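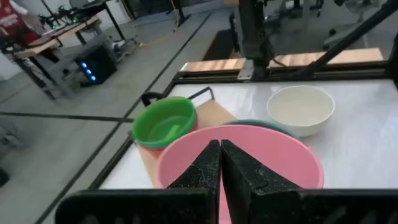
Slide 1: wrist camera view, pink bowl, fingers at the rim.

Leave this one up while people find seats. Don't click yet.

Hi everybody, thanks for coming. I'm Dwynwen Kneath, I work on handling cells at Prarora, and I've got 40 minutes with you, including questions, so if I start telling the Tamuno story twice somebody please throw something soft. (Pause for laugh. If no laugh, move on fast.)

What I want to talk about is house rules. I don't mean the big safety standards, you've all got those in a binder and I hope you've read them. I mean the stuff a team agrees on for itself: how you lay out a table, who can touch it, what gets written down, when you stop. We got pretty good at the big stuff early on and stayed pretty terrible at the small stuff for a long time, and the small stuff is where our days went.

So look at the slide for a second. Bowls on a white table. Green one sitting with a salmon-orange one, pink one at the fingers, a teal one mostly hidden behind it, white ceramic over on the right. Any kid could sort those out. Now think about how many decisions a person had to make before the arm gets to do anything with them!

Slide 2: Who set the table?

First rule, and it's the one I fight for. The layout gets written down before the run, by the person who did the layout. One line is fine. "Pink front, white right, green on orange." You would not believe how many afternoons I've spent trying to work out whether a stack was on purpose or whether someone was just tidying up. At Ilolcombe we had two shifts setting up the same task from memory, and each shift was sure it was doing it the way the other one did. They weren't even close. (Do the hand gesture here, left hand / right hand.)

People ask if a photo would do. Take the photo, sure, I love a photo, but write the line too. From wrist height the near stuff hides the far stuff. Point at the teal bowl: all you get is a bit of rim. If that's your only record, you're guessing about everything below it.

Slide 3: Mixed materials, one rule

Okay, plastic and ceramic on the same table. I go back and forth on this. My old position was never mix them until the plastic task is boring. My position now is that you can mix them, but the grip limit gets set for the most breakable thing within reach, and it stays there for the whole session. No bumping it up in the middle because the pink bowl is being slippery. If you want a higher limit, stop, take the ceramic off, write it down, start again.

(Tamuno story goes here. Keep it short! Bumped limit, wrong bowl, sweeping for the rest of the morning. Don't say who.)

And yes, it slows you down. A changeover is two people for a few minutes and it's dull. I'd still take dull.

Slide 4: Look at your fingers

This is my favorite slide and it's the one everyone photographs for some reason. Go back to the opener if the projector makes the text tiny.

See the pads? Speckled, small cracks, scuffs. I'm not going to tell you those pads are bad, because you can't tell that from a picture, and that's kind of my point. Somebody has to look at them up close, with a light, with the arm locked out, and put their initials on it. We do it at the start of every shift. Our sheet has 12 lines on it and pads are the top line. It used to be line nine and folks ran out of patience by line six.

Write down what you saw, too. "OK" is useless to the next person. "Small cracks, left pad, same as before" is great. Then they've got something to compare against, and when a crack grows you find out from the sheet and skip finding out from a dropped bowl.

Ask the room: who has a written limit for when a pad gets swapped? (Usually a few hands. Wait for them, don't rush.) Okay, who's actually seen it used? Yeah.

Slide 5: Where the people are

Every cell I've worked in has shared its room with benches, cables, chairs and other people's projects. There's a workbench over on the left of the opener, and someone in red at the very edge. Normal working room. So your rules have to be for a normal working room.

Ours go like this. Lines on the floor mean one thing and everybody who comes in can say what it is. If a line doesn't mean anything anymore, pull it up, because a dead line teaches people to step over the live ones. Cables get routed or they get a cover before the end of the day. Anyone walking up to the table says so out loud and waits for an answer from whoever's got the stop button. Out loud, every time, even if you're best friends and you've done it all day long.

The Protlow team added one I've stolen: visitors get the rules before they get the demo. Do it the other way around and they're already leaning over the table while you're talking.

Slide 6: Stopping

Anybody can stop a run. Intern, visitor, me, whoever. Nobody has to explain first. We write the reason afterward and the only bad entry is a blank one.

(If running late, cut from here and go to the last slide.)

We did have a stretch in November when stops went way up and the managers got nervous. I was thrilled! People had quit sitting on their hands. I put the log up on the wall and we went through it entry by entry over lunch, and most of it came back to table setup. So, slide 2 again.

Slide 7: Take these home

Blank copies of the layout line and the shift sheet are on the table by the door. Change them, cross stuff out, put your own names on them. If your pads line ends up somewhere other than the top I'd like to hear why, and I mean that nicely.

Questions. Repeat each one into the mic before answering. Water's under the podium.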